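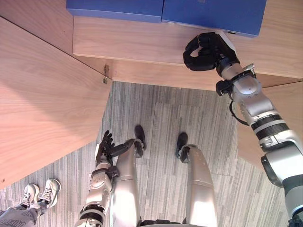 Praltosdale Shared Workshop: minutes of the build evening, 24/05/2025

I'm on notes again, so you get my version of things. We started with the minutes from March, which went through with one fix (the project is called Clatent, with a C, sorry!).

Clatent progress
The robot has both arms on and five fingers on the left hand, and we spent most of the evening arguing happily over the right one. I still want to practice on the two blue boxes before we try anything smaller. Agreed: boxes first, and we keep the wooden panels where they are so the reach stays the same every time.

Cable
The thin black cable by the right wrist loops out too far for my liking. Somebody suggested tape, somebody else said a proper clip, and we went with the clip. I'll bring a few sizes.

Money
We have $246 left in the build fund. The Kerklow order (spare joint rings and screws) comes to $70 with shipping, and everyone said yes to that. The Didenko battery quote can wait until next time, I haven't even read it all yet.

Any other business
Please put the hex keys back! We're 2 short again. Also, the side door sticks, so give it a good shove when you lock up.

To do
Me: cable clips, Kerklow order
Everyone: look for the hex keys
Next build evening starts at 5, same room.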